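Grirkard have put another 24 quid a year on my contents insurance and the letter calls it "an improvement to your cover". I've read both policy booklets tonight, old and new, with a pencil. Long thread, mute me if you like.

2/ First thing. The new booklet is longer and the cover is smaller. Accidental damage used to be in. Now it's an "optional enhancement". You can have it back for a fee.

3/ They don't say it's been taken out. They say you "now have the freedom to choose". I had the freedom before, I'd chosen it, it was on page 6.

4/ The excess has gone up to 100 as well. That's in the table at the back, in grey type, next to the bit on freezers.

5/ Rang them. Got through to a very pleasant man who told me premiums are up "across the market". I asked what mine was based on. He said a range of factors. I asked which ones. He said he couldn't see them from his end. Which end can see them?

6/ He did offer me 11 quid off if I stayed on the line. So the price was based on a range of factors until I sighed at it.

7/ Natalia Escobedo has replied saying switch, you mug. Fair. I did get quotes. Zirkmont came out cheapest by a mile, so naturally I went looking for what was wrong with it.

8/ Found it on the fourth page of the summary. Single item limit of 600. Anything worth more has to be listed, and once I'd listed the bike and my mum's ring they were dearer than Grirkard.

9/ Bruvik were next. Bruvik want to know if my locks meet a certain standard. I have no idea. I rent. The lock is brass coloured and you have to lift the door a bit.

10/ If you tick "don't know" you can't go on to the next page. So you either guess or you go away. I'd love to see how many of their claims get turned down on that one box. They don't publish it, I looked.

11/ Azucena Camacho asks if anyone has ever had a decent payout. My one and only claim was the burst pipe. I'd added up the damage at 2,811, with receipts for nearly all of it. They offered less than half and called it "indemnity", meaning what your sofa would fetch now, soaked.

12/ I argued. Took from October until well after Christmas. They came up a fair bit, and I'll give them that, but only after I'd quoted their own wording back at them: "new for old" on the front cover, wear and tear deductions for "linens and soft furnishings" inside. A sofa is apparently soft furnishings. A sofa bed isn't. Don't ask me.

13/ So no, Azucena, not what I'd call decent. Eventually adequate.

14/ Next, the comparison site. I used Tawfik, as they're the one with the bus adverts. They rank by "best match". Best match for whom? Sort by price and the order changes completely. Sort by excess and two of the firms vanish.

15/ Also their star ratings. Everything on the first page has five stars. I scrolled for a good while before I found a four. I've never met an insured person in a five star mood.

16/ And of course they've got a magazine section now, because a website can't simply sell you the thing. I clicked on "What will your home cover look like in ten years?" like a fool.

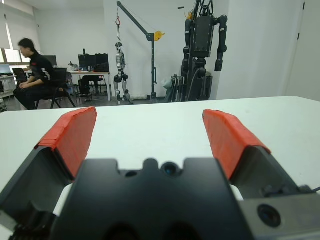
Category: Future Living

17/ Eight paragraphs under that heading and the word "excess" doesn't come up once. Plenty of "smarter", plenty of "seamless". Last line tells you to review your cover today. There's the article.

18/ Homa Alipour (used to work in claims, so listen to her and not me) says take dated photos of every room and every receipt, and email them to yourself. Free, takes an evening. Doing it this week.

19/ She also says auto-renewal is where they get you. Turn it off the day you buy. Grirkard make you ring up for that. You can turn it ON with one tap, obviously.

20/ Isauro Barajas thinks I should skip insurance altogether and put the money in a savings account. I did the sums. It works beautifully so long as nothing happens for a very long time. I've met my upstairs neighbour's washing machine, so no.

21/ Where I've ended up: staying with Grirkard at the lower price, accidental damage left off, auto-renewal off. I don't feel I've won. I've asked for the discount in writing and they say five to seven working days.

22/ If anyone knows how to tell what standard a lock is by looking at it, replies are open. Please don't send me a link to a comparison site.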